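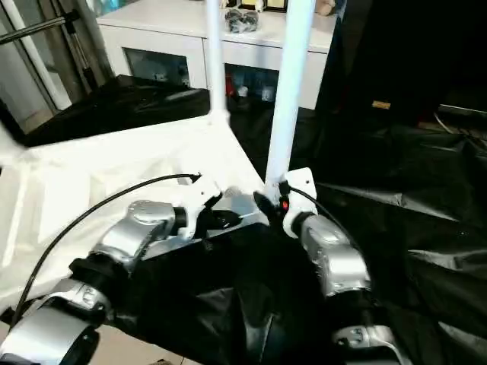
Planning a purchase of handling equipment begins with the cell, and the arm is one line in it. Buyers who start from the catalog price of a manipulator usually leave out the items that fix its real cost: mounting, cabling, end effectors, work surface and floor space. Cabling is the easiest to miss. On a two-arm layout, the cable to a gripper may be run outside the joints in a long open loop, as on the left arm, and the length of that loop has to be allowed for when clearances are drawn. Coverings such as the white cloth and black fabric over the table also belong in the budget, under consumables.

Chapter 6 covers the steps from first request to signed order. Two worked cases are used throughout. The Fistex case deals with a single bench cell; the Jolwood case deals with a line of 158 stations bought in stages.

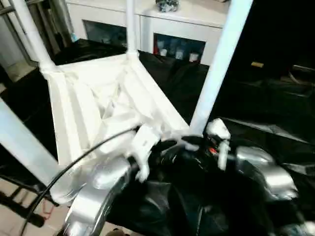

T. Yurchenko
Lecturer in Production Equipment and Costing

The first document in any purchase file is the task statement. It names the parts to be handled, their range of sizes and the surfaces they rest on. Rigid molded parts and loose sheeting place different demands on a gripper, and a quotation that treats them as one item should be returned to the supplier.

The second document is the cost sheet. In the Clesutico format used here it has 2 columns – purchase and ownership. Fingers, pads and cables appear in both, once as supplied and again as spares. Installation labor is entered under purchase even when the buyer's own staff does the work.

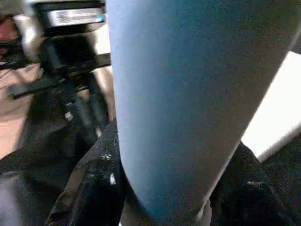

When should spare gripper fingers be ordered?
With the arm, on the same order. A later order carries its own freight and setup charges, and the part may have been revised by then.

Section 6.2 sets out the cost sheet line by line.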